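Skircombe Learning Centre
About us

Home / About us / Our organisation

Skircombe Learning Centre is a not-for-profit provider of adult and community education. The Centre offers courses in English language, literacy and numeracy, bookkeeping, home organisation and preparation for further study. It is governed by a board of directors and operates from 4 sites.

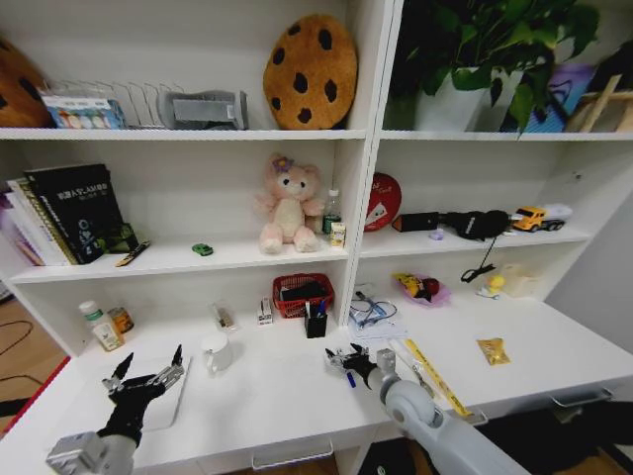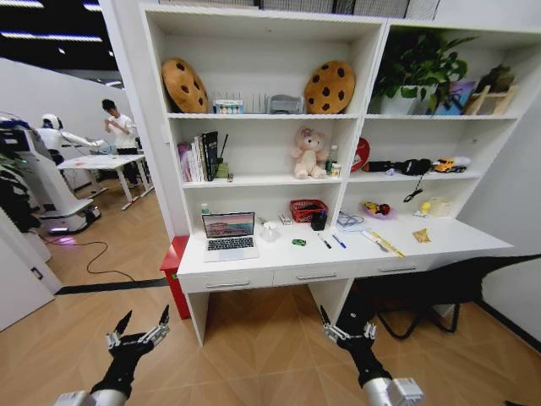
Shelving unit with desk, round cookie cushions and potted plant

Our history

The Centre was established by residents of Skircombe who wished to see evening classes restored to the district after the closure of the former technical annexe. Its first programme consisted of a single typing course and a reading group, both held in the Quinlan Street hall. Enrolments grew steadily, and the Centre was incorporated in its own right. It now enrols 500 learners in each calendar year across 32 courses.

The Quinlan Street hall remains our principal address. Further sites at Prorik, Vukstead and Skircombe North were opened as demand for daytime classes increased, particularly among parents returning to paid work and older residents seeking instruction closer to home.

Our purpose

The Centre exists to provide learning of a recognised standard to adults whose earlier schooling was interrupted, or whose circumstances have changed. Fees are set by the board each November and are kept at a level that covers the direct cost of tuition. Concession rates apply to pensioners, full-time carers and holders of a current health care card.

Our programmes

Language and literacy classes are offered at all sites, in small groups, following an initial interview. Bookkeeping and office skills are taught at Quinlan Street and Vukstead. The home organisation programme covers household budgeting, record keeping, storage and the arrangement of study space in smaller dwellings, and is open to enrolment at any point in the term. Learners in the preparation for further study stream are required to attend 80 per cent of scheduled sessions in order to receive a statement of completion.

Governance and staff

The Centre is led by its Director, Dymphna Costello, who reports to the board and is responsible for academic standards, staffing and site operations. Teaching staff hold qualifications appropriate to their subject area and take part in an annual review of practice.

The current Strategic Plan was adopted by the board on Mar 29, 2019. Printed copies may be requested from the office at any site.

Enquiries

Enquiries concerning enrolment, concession rates or access requirements should be directed to the Quinlan Street office during business hours. The office is closed on public holidays and between terms.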